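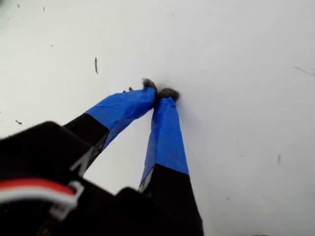
Two blue-wrapped gripper fingers against an off-white surface.

Join the Mitwood kitchen diary: we need 300 households

Do you cook at home at least a few nights a week? Then we would love to hear from you! The Mitwood Food Study is looking at what people really eat in winter, from Sunday roasts to beans on toast at ten at night, and every kind of kitchen is welcome.

You'd keep a simple diary for 6 weeks, on paper or on your phone. Jot down what you cooked, who ate it and what got left over (we are very keen on leftovers). Most entries take a couple of minutes. There is one visit to our rooms on Jarman Street at the start, where we go through the diary with you over tea and cake, and a phone chat at the end.

You should be 18 or over and live in Mitwood, Bretar or one of the villages between them. Shared houses are fine, and so are people living alone. You don't need to be a good cook. Last winter 654 people sent in recipes for our soup survey and some of the best were three lines long!

Each household gets a £40 shopping voucher once the diary is in, and bus fares for the visit are paid.

To sign up, pick up a form at Bretar Library or ring the study office on weekday mornings. Please tell us if you need the diary in large print.

Posted 2023-01-17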